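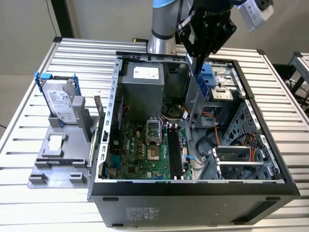

How to budget for a computer teardown cell

Last updated September 2023

These steps cover a single-arm station for pulling drives, memory and boards out of old desktop towers. They follow the way we planned our own cell at Zornonach. Prices are in Canadian dollars before tax.

Step 1. List the cases you get
Go through a month of intake and sort it by model. Plan for the most common ones first. A tower lying on its side with the panel off is much easier to reach into than a small form factor case, so leave the small ones for hand work.

Step 2. Price the arm last
Start with the table, fixtures, gripper and wrist camera. Add up their weight and check it against the arm's payload, along with the heaviest part you plan to lift. Then ask for arm quotes.

Step 3. Choose a table
Slotted aluminum costs more than a plain steel bench, but you can move fixtures without drilling. Our top from Biteleck was $1,558, with freight another $95.

Step 4. Allow for fixtures
Every part that comes out needs somewhere to go. Hard drives still in their caddies need a different holder from bare ones. We budgeted for 6 moulded trays from Nasr and paid $37 each. Order one, test the fit, then order the rest.

Step 5. Get fingers quoted separately
Many grippers are sold with blank fingers. Ask whether the price includes a set narrow enough to get into a drive bay, and what a spare set costs.

Step 6. Add the items quotes leave out
Guarding, an electrical drop, cable management, operator training and the yearly software licence. Tultelari listed the licence on a second page and we missed it the first time.

Step 7. Set the order dates
If your fiscal year ends in March, have the arm on order well before then. Fixtures can follow once the table is in place.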